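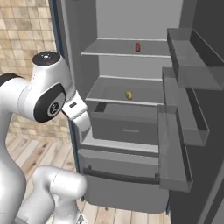
Home / Health / Women / Maternal Health / World / News

Maternal health : Waiting homes bring Vula's mothers closer to the clinic before the baby comes

Women in the hill villages above Vula will be able to spend the last weeks of their pregnancies within walking distance of a midwife, after the district health office agreed on Thursday to keep its two maternity waiting homes open all year round.

The homes, one beside the clinic in Vula itself and the other at the Amini crossroads, had until now closed their doors at the end of the dry months, just as the roads were getting worse and the journey down from the hills was becoming a real worry for families. From January they will stay open right through the rains, with a midwife calling in every morning and evening and a night bell connected to the clinic.

It is hard to overstate what a difference this makes to a woman who lives a long way from help. Many of the villages are reached by a single track that crosses the river more than once, and when the water is high a trip that takes a morning in good weather can take the whole day, or simply cannot be made at all. A mother whose labour starts at night in one of those places has, until now, had to rely on her neighbours, on a borrowed motorbike, and on a great deal of luck.

A waiting home is a very simple idea, and an old one. A woman comes down a few weeks before her baby is due, settles in with others who are in the same position, has her blood pressure checked regularly and moves across to the clinic when her time comes. She cooks, she rests (as much as anyone can rest at that stage!), and she can bring a sister or her own mother along for company. Younger children are welcome too, which was something the women had asked for over and over again, as so many of them had stayed away in the past for want of anybody to leave the little ones with.

According to the district's own records, 2398 babies were born in the area last year, and 87 of their mothers had stayed in one of the waiting homes first. The health office would dearly like to see that second figure grow. It says it knows of many more women who had planned to come and then found the home shut for the season, or who had been put off by the charge for firewood and bedding. That charge is now being dropped altogether, and families will only be asked to bring what food they can.

The extra running costs will be met partly from the district budget and partly by the Clatby Fund, a small charity that has supported midwife training in the region for some years and has promised its help for the next 4 years. The money will pay for two more midwives, new mattresses and mosquito nets, a proper roof over the outdoor kitchen at Amini, and fuel for the ambulance, which has spent rather too much of its life parked behind the clinic with an empty tank.

Women's groups in the hills have given the news a very warm welcome, though they have also been quick to point out what is still missing. The village of Gristutov, the furthest from either home, has no regular transport at all, and a heavily pregnant woman there must still walk down to the main track before she can hope for a lift. The groups have asked for a weekly pick-up on market day, and the health office says it will look at whether the ambulance could be used for this when it is not needed elsewhere. No promise has been made yet.

They have also asked that husbands and mothers-in-law be invited to see the homes for themselves. In many households the decision to travel is not one the pregnant woman makes alone, and midwives say that an hour spent drinking tea in the kitchen and meeting the staff can do more to settle a nervous family than any number of leaflets. Open afternoons will be held at both homes before the rains begin, with food provided, and everyone is welcome whether or not there is a baby on the way.

Places do not need to be booked. Women who are in the last month of pregnancy, or earlier if they are expecting twins or have had a difficult birth before, can ask at any village health post for a referral note, or can come straight to the door and be seen by the midwife on her next round. Those who have already been given a date for the dry-season intake should keep to it, as nothing about their stay will change.

Filed under: Women, Maternal Health, Rural Clinics, Midwives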